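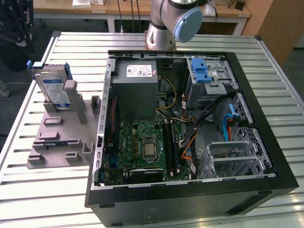 Flenditton Repair and Reuse Team

Opinion – 7 August 2024

Stop buying the arm. Buy the tray.

I have been meaning to write this up since July and keep getting pulled onto other jobs so forgive the state of it. The Plarkach teardown kit is up for renewal and people keep asking me if it's any good. Wrong question, or half of one.

Quick background for anyone outside the workshop. Plarkach rent us a cell for taking old desktops apart and putting parts back in. Arm, worktable, software, and a set of gray plastic fixture trays that hold the parts while the arm does something else. We've had it 4 months. In that time 294 machines have gone through it, against 606 done by hand on the benches. The by hand number is what everybody brings up at lunch. Fine. But the benches had more people on them and nobody was stopping every morning to teach a hard drive bay to a computer.

What I think after 4 months: the arm is OK. The software is OK on a good day. The tray is the best thing that has come into this building in years and it has no motor in it at all.

Look at what's on that table. A tower on its side, panel off, and next to it a drive standing upright in its holder with the blue carrier still on. It has a place. Anybody walking up to that table knows where the drive is. Compare with my own bench, where a drive goes wherever there's a gap, usually under a cable, and the screws go in a mug. I have lost a day of my life to that mug.

The blocks and posts and slots look fussy. I thought so. I said so, loudly, in the first week. Then I borrowed a spare tray for the hand bench just to have somewhere to put things and my time per machine dropped by a minute or two without me trying. Same screwdriver, same me. Now three of the benches have one and there's a squabble over the fourth.

So when the sales sheet says the cell "brings order to disassembly" – yes, but the order is injection molded plastic and you could sell me that on its own. Plarkach won't. I asked. Trays come with the cell or as replacement parts for the cell, and the replacement price is silly.

Now cables. This is where every demo video cheats. The demo machine is always some tidy thing with the wiring tucked away. Ours come in like the one on the table, a loop of yellow and black power cable coming out by the supply and hanging over the middle of the board, a fat black bundle running on a diagonal across the case, a blue SATA cable and a red one curled up by the wall. Nobody routed that for a robot. Somebody stuffed it in there to get the lid shut, as we all have.

Hard stuff inside a PC is easy. Rails, latches, brackets, they are where they are. A bright blue latch on a drive cage is practically an invitation. It's the soft stuff that kills you. A cable is in a different spot on every machine even when the machines are the same model, and it moves when you touch the thing next to it. A person shoves it aside with the back of a hand and doesn't even notice they did it. I would say 60 percent of the times I've been called over to the cell, it was a cable. Thats from our own call sheet, I am not guessing.

Does that mean send it back? No. I've gone back and forth on this and some of my coworkers will be annoyed but no.

First, the drives. We have to pull and log every single one, and it is dull work, and people get sloppy by mid afternoon. The arm is slow but it doesn't get sloppy. Let it do drives. Only drives. Have a person clear the cables first, then slide the machine over. We tried it that way for the last part of July and the call outs went way down and everyone was in a better mood.

Second, hands. Two of us have bad wrists and I'm one. I don't need a machine that can do the whole job. I need one that does the bit that hurts.

What I would not do is sign the upgraded package. The upgrade promises processors and memory "with no operator present". I don't believe it, not on the machines we get. Lifting memory out past a power cable that wants to be in the way is a two handed job and the cell has one arm. Maybe next year. Let Vavthorpe pay to find out, they have the bigger site.

Dogar also make a cell, cheaper, and they've been ringing. Saw it at their place. Decent arm, quieter then ours. No trays. They had the parts laid out on a foam mat and when I asked where the drive goes the answer was "anywhere in view of the sensor". OK well. That told me plenty.

So my vote, for what it's worth –

Renew the basic Plarkach cell, one year, not three.
Drives only, cables cleared by hand first.
No upgrade.
Push them hard on selling trays seperately, and if they still say no we design our own, because a flat base with pegs on it is within our abilities.

Renewal form is on the shared drive. If you disagree put it in writing before it gets signed, and please whoever has the fourth tray bring it back to bench two.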